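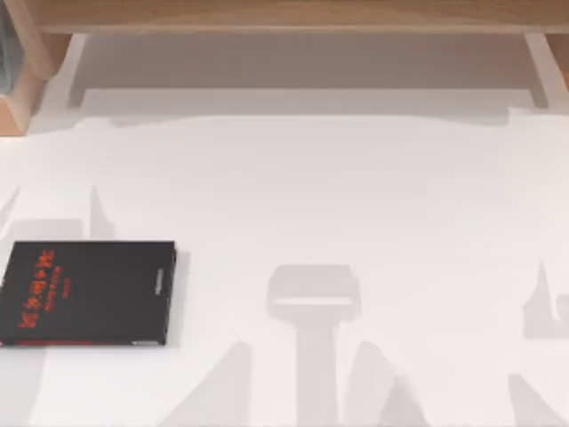
*A black book with red lettering on the cover, on a white tabletop.*

I love a short book! Give me 100 pages and a free afternoon and I'm happy – properly happy, the kind where the tea goes cold and you miss two phone calls.

Last September I gave up on an 839-page family saga and walked down to the second-hand shop in Grindon, where I picked up a ghost story so thin I nearly missed it on the shelf. I'd finished it by bedtime and started again the next morning (the ending is much sadder when you know about the boat).

Long books have their place, and I'll go back to the saga one winter. But I do wish publishers would stop padding a good 70-page idea until it fills a suitcase. Let it be small! Charge me a bit less, print it nicely, and I'll buy three and give two away.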